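Vidska planner: tabletop gallery, June

Vidska is the motion and grasp planning layer we maintain at Prurkach. It takes hand-held gripper demonstrations, recovers the path of each tool and fits a policy that the arm controller can follow. Release 6 changes how the two wrist streams are aligned with the head view, and the pictures below go with the notes on that change. The set-up is a small raised surface on a larger table, so every path has to deal with two heights. 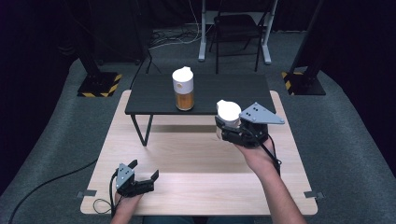 The alignment step runs before anything else. Each stream keeps its own clock, and the old code assumed a fixed offset between them. Over a long session the offset drifted by up to 20 milliseconds, enough to blur the moment of grasp. The new code estimates drift per episode and drops any episode it can't fit. Of 1242 episodes in the Baltine set, it dropped two.

Thin metal legs remain the hard case for the depth model. Stereo matching returns gaps along them, and the planner used to treat a gap as free space. It now treats unknown cells as occupied within a set margin of the tool – slower, but the fingers stay clear.

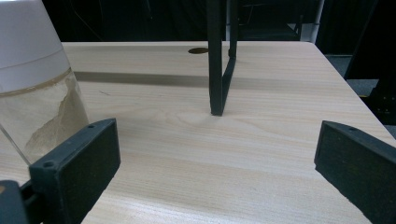
Marlene Kennedy asked whether the margin could be learned per object instead of set by hand, as the Kahraman branch tried to do. Ferhat Karabulut replied that the branch still compiles, though its margins collapsed near transparent surfaces and he would want better labels first.

Clear containers are handled separately. The segmenter labels contents and wall as one body, and the grasp width is taken from the outer edge. 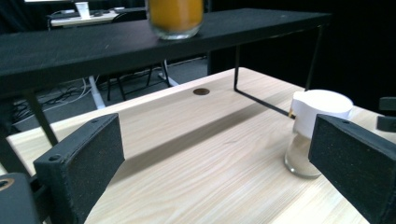 Wrist view: glass on the shelf, jar and coin on the table.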